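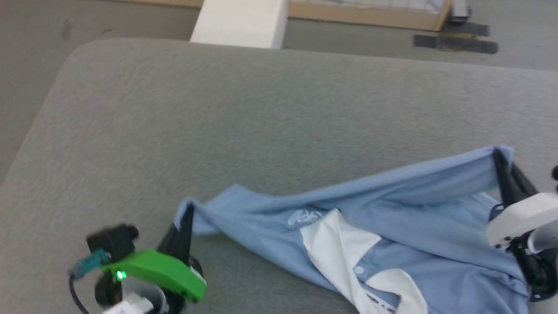
Wednesday, Warancombe

Hirnuline kit, shirt work. On loan from Safavi until the end of June, after which we buy it or send it back. Pejman Bakhtiari on the controls for most of the day, me on notes, Lieven Martens in after lunch.

Started at 9.15. Power-up as in the quick guide, both arms homed without complaint. The left wrist camera dropped out once during warm-up and came back when the plug was pushed fully home. The connector has no latch. Have written to Safavi to ask if there is a latching version. If we keep the kit I would want a clip on it in any case, as the cable gets dragged over the garment whenever the left arm crosses in.

Settings: default grip force for the first hour, then one step down. At the default both sides hold thin knit very securely but leave a pinch mark. One step down leaves less of a mark and still survives a two-handed stretch. Two steps down is no good, the sleeve slides out as soon as there is any tension on it. Staying at one down.

Method for the light blue shirts, as agreed with Pejman:
Find the sleeve end with the left, the opposite corner with the right.
Pull apart low over the surface, do not lift it clear.
Lay down, let go, go back in for whatever is still doubled under.
Square the hem last.

Low and slow is much better than the big lift the guide recommends. With the lift the shirt turns over in the air about as often as not and you start again. Pejman thinks the guide was written for towels, and having read the relevant pages I agree with him.
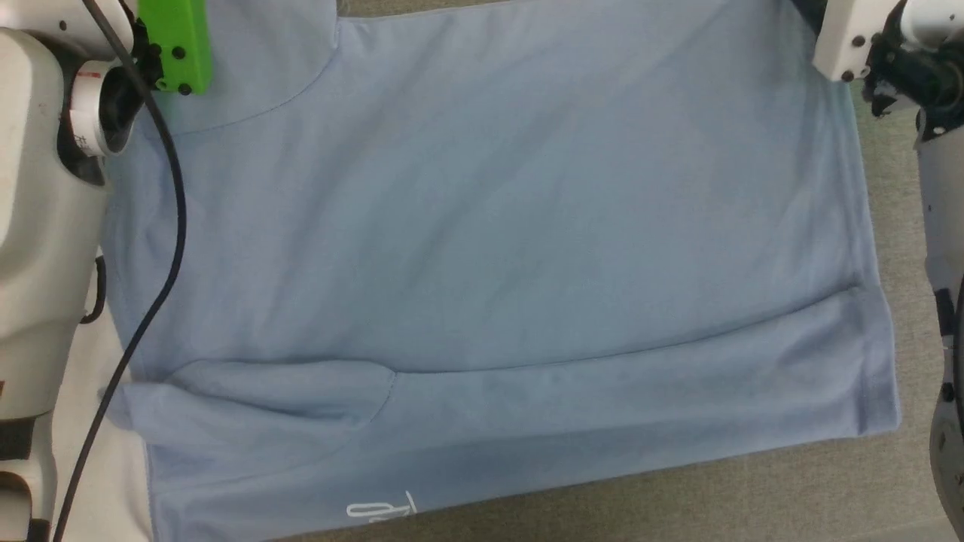
Light blue shirt most of the way to flat. One sleeve still folded in, and a long crease across the lower half.

The crease is what eats the time. The broad part goes flat quickly, then the fabric doubles over somewhere and the fingers have to get under it without picking up the layer below. On the soft knit they often take both. Tried coming in from the side with the fingers nearly closed and that was better. Will write it up as a proper procedure when we have done it on other fabrics.

The curved seams also confuse the suggested grasp points in the Ama software. It offered the neckline as an outer edge several times. Manual override works but you have to leave the screen you are on, choose the arm, confirm, and go back. Pejman has got quick at it. I have not.

Lunch 12.30. Lieven arrived at 1.15 and read the offer properly, which I should have done last week. Points from him:

The 3000 pounds is for the kit and the first year of Ama. Second year is priced separately and the figure is missing from the paper we were sent. Need it in writing.

Spare finger pads are listed as a consumable with no price against them.

The sample library that comes with Ama has 942 recordings in it. Lieven searched the index and only 134 are garments of any kind, the rest being towels, cloths and bags. That fits with what we saw this morning. It does not make the kit bad but it does mean we should expect to record a good deal ourselves.

Support is by email, replies within one working day. So far they have kept to that.

Afternoon on approach angles, using the wrist view. 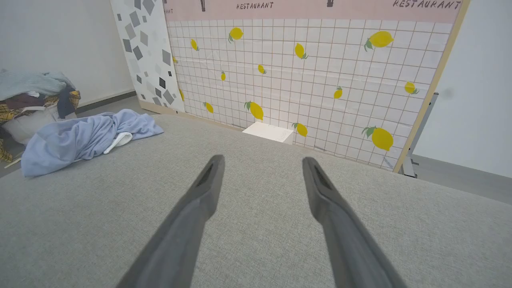 Steeper is better for a first grab on a bunched shirt, shallower once it is spread. Coming straight down on a heap gets you a handful of something, and you can sort out which part afterwards by pulling. With the shallow approach the tips push the heap along the surface and you end up chasing it. The upholstered top helps, it gives a little under the fingertips where a hard bench would stop them dead.

Collars remain a nuisance. The stiff part springs back after release and pulls the shoulder with it. Tried holding it down with one side while the other worked, which is fine for the collar but leaves you one-handed for everything else.

One stop in the afternoon, at 3.40. Right arm reported an overload and froze while holding fabric. Cleared it from the menu, but the restart and re-homing took around 40 minutes including a call to Safavi's line that rang out. Log saved under today's folder. Lieven wants this explained before any money moves, and so do I.

View at the end of the day: Pejman would keep it. Lieven would keep it at a lower price. I am undecided until we hear about the overload.

To do
Email Safavi: overload log, latching plug, second-year price, pads. (me)
Repeat the side approach on the heavier fabrics. (Pejman)
Ask Ama whether the neckline suggestions can be switched off. (Lieven)
Grip force stays at one down, please do not reset it.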